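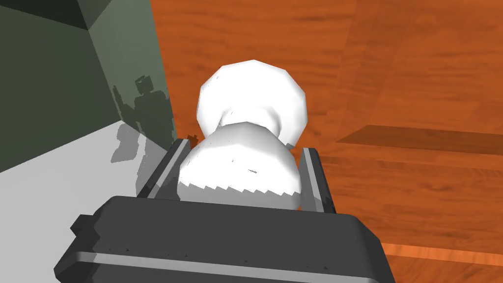
Wrist view in simulation, fingers on either side of the white object

Wrist camera alone vs. wrist plus overhead: how should I report this?
Posted by Carmela Rizzi, 6th June

I'm comparing two grasp policies in simulation. One sees only the wrist view, the other gets an overhead view as well. I ran 339 trials per policy with random start poses. The wrist-only policy does fine when it starts near the target and gets much worse when it starts with nothing but background in view.
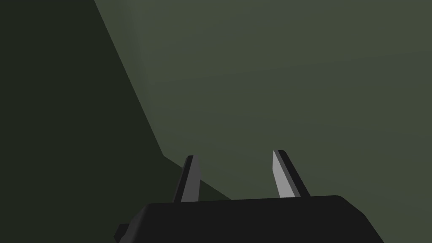
Wrist view with no object between the fingers

Should I drop the starts where the target is out of view, or keep them and report one success rate?

Lucrezia Orlandini
Keep them, but split the results. Put "target visible at step 0" and "target not visible" in separate rows, with the trial count for each. A pooled rate mostly measures how your start poses were sampled. Use the same seeds for both policies so you can run a paired test. We did this in March with 12 seeds and 100 starts per seed, and the gap between policies was almost entirely in the second row.
Also check your shadows. Jagged shadow edges can become a cue the policy learns. Randomize the light position and rerun before you claim anything about the cameras.

Clikutby
Just train longer. Mine was bad too until I had 1,352 demos. I didn't use an overhead camera, so I can't say about that part.

Laseline
More demos won't fix the reporting problem. Second the split table.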